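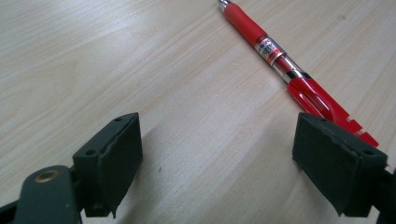 Red gel pen on the table, gripper open. Both pads frayed along the top edge.

Lists > handheld-practice > Threads > Re: Pad wear limits, draft section 4

From: Shahnaz Bhattacharjee
May 25, 2021

Quick one between meetings, sorry for the fragments. My replies to the Odard note are under the quoted part. Short version - I want a pad rule in section 4 and I want it written so a new operator can apply it without calling anyone over.

> From: Odard site desk
> To: handheld-practice
>
> We've read draft section 4 and have two problems with it.
>
> First, "replace pads when worn" is not a rule. Our morning shift and
> our evening shift read it differently and we have the logs to prove
> it. One shift changes foam at the first bit of fluff. The other will
> run a pad till it's down to the glue.
>
> Second, the draft says to check pads "regularly." Can we get a number?
> We did 2,531 episodes since November and could not tell you which ones
> were on fresh foam. If somebody asks us later why pen pickups look
> different in one batch, we have nothing to show them.
>
> Also Lellis wants to know if trimming is allowed. They have been
> trimming.

OK. In order.

Worn. Agree it's useless as written. Look at the top edges on the pads in the picture, small torn flakes at the corners, both sides. Is that worn? Under the current text you could argue it all day. Proposed wording:

"Loose material at an edge or corner: log it, keep working. Loose material on the gripping face, or any spot where the housing shows through the foam: stop and replace. Replace both pads together, never one."

The both-together part is not negotiable from my side. One new and one old gives you a lopsided squeeze and thin round things roll. Pens are the worst for this, markers a bit better.

Regularly. I'd say every 30 episodes, plus once at start of shift. Hattori said that's too often and wants 205, which is where their battery swap falls. I get why, one stop instead of two, but that's a long time to go on a bad pad. Willing to be talked round if someone has data. Not if someone has a feeling.

The check itself is a look and a thumb across each face. Seconds. Write pad set ID and "ok / edge / replaced" in the session sheet. That takes care of the Odard problem, you can then sort episodes by pad set after the fact.

Trimming. No. Please tell Lellis to stop. A trimmed pad has a different contact area from the one next to it and there's no record of how much came off. If a flake is hanging so far down it gets in the view, that counts as replace.

Couple of things nobody asked about but belong in the same section while we have it open:

- Screws in the finger housings. Check they're seated whenever pads are changed. Not in the draft at all right now.
- Table. Wipe down between objects. Foam crumbs on pale wood show up in the video and somebody downstream has to decide what they are.
- Start position. Object goes down first, hands off, then start recording. Fingers fully open before you approach. We keep getting clips from Surnska where teh approach and the opening happen at once and they're hard to segment.
- Small shiny objects. If there's glare off the tabletop, turn the object or move the lamp before starting. Do not fix it mid-episode.

Still open: whether glue residue has to be cleaned all the way off before a new pad goes on. I say yes, Surnska says it makes no diffrence and costs them solvent. Want to hear from anyone who has tried both.

I'll fold comments into the next draft. If your site can't live with the 30 please reply on list and not to me direct, I lose those.

Shahnaz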